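Vornent grasp study: pre-run inspection checklist, with comments

Filled in by: Reet Kütt
Checked by: Gediminas Kļaviņa
Date: 11th May
Site: Wudport lab, tabletop cell

Use one sheet per block of runs. Mark each line OK, FIX or N/A, and write a comment for anything that isn't OK. Comments from the last sheet stay on until the line has been OK for two blocks in a row.

1. Emergency stop
Press with the arm idle, confirm the drives drop out, reset.
OK. The reset takes longer than it used to. Logged with Jaunzems, no reply yet.

2. Speed limit
Confirm the reduced speed profile is loaded on every arm in use before anyone puts a hand over the table.
OK. The profile went back to default after the last software update. Check the value on screen and don't trust the file name.

3. Arm bases
Check the clamps by hand. No movement at the base when the arm is pushed lightly.
OK.

4. Cables
Check for kinks, rubbing at the joints, and slack that could catch on a finger or an object. Run each joint through its range slowly and watch the loops.
FIX, then OK. One loop was tight at the far end of the range. Re-tied with more slack. G.K. wants this looked at again after the next block.

5. Finger faces
Wipe both faces. Look for wear, lifting edges and grit.
OK. Worn pads change the result. In the August block we lost a whole condition to a pad that had started to lift, and those runs are not in the totals.

6. Finger force
Close on the gauge and write down the reading. Nine closes, all within tolerance.
OK. Readings on the back of the sheet.

7. Wrist cameras
Clean the lens, check the bracket screws, confirm the fingers show in the picture with the gripper open and closed.
OK. If the bracket has been touched at all, redo the hand-eye calibration before recording. A small shift can't be picked by eye but it shows up in the results.

8. Table surface
Wipe down. Dust and specks are fine for the study but grit under a jar is not.
OK. Still a few specks after wiping. Left as is.

9. People
One person at the stop, one person handling objects. Nobody reaches in while an arm is moving, including for a dropped object.
OK. Reminder given to the new student before the first run.

10. Views during the block
Go through the saved pictures from the wrist and fixed cameras. Check that the fingers can be made out against whatever is near them, and that nothing is blocking the lens.
OK.
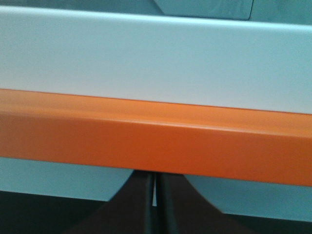
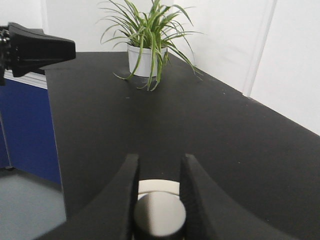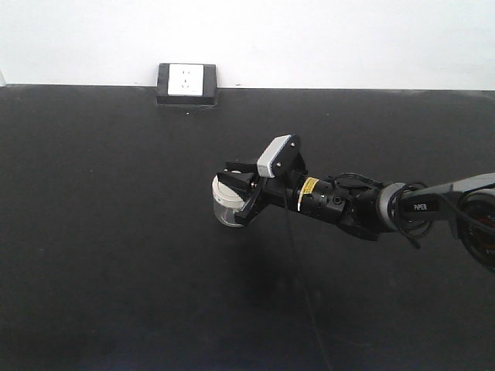
11. Comments on the views
First picture: the dark fingers stand out well against the orange band and the pale surfaces. There is some blur on the band and the finger outlines. Acceptable at this range.
Second picture: black fingers over a black table, with the plant near the far edge. Some leaves reach down to the tabletop. Keep the planned path clear of them, as the depth estimate is poor on thin leaves. A second gripper is in view at the upper left, so the arm separation check applies.
Third picture: jar held above the table with the lid tilted up and to the left. The clear body is hard to pick out against black. Use the white lid as the reference when labelling pose.

12. Arm separation
With two arms powered, confirm the keep-out zone is on and that each arm halts at its boundary.
OK. Tested from both sides.

13. Data recording
Confirm free space and matching clocks. Record a short dummy run and play it back.
OK. Clocks matched on the second try.

14. Method check
The study compares the Faltmont grasp selector, which picks from the wrist view only, with our version, which adds the fixed view. The plan is 2,000 attempts in total and 800 are done. Object order comes from the printed list and is not to be changed because an object is awkward. A slip counts as a failure even if the object is still in the fingers at the end.
OK. No comparison to be quoted outside the group until the clear objects are finished. The early numbers favour the two-view version on those, but they come from one lighting setup.

15. Shutdown
Park the arms, open the grippers, power off the drives, cover the cameras.
To be signed at end of block.

Carried over to next sheet: line 1 (reset time), line 4 (cable slack), line 12 (repeat with the new speed profile).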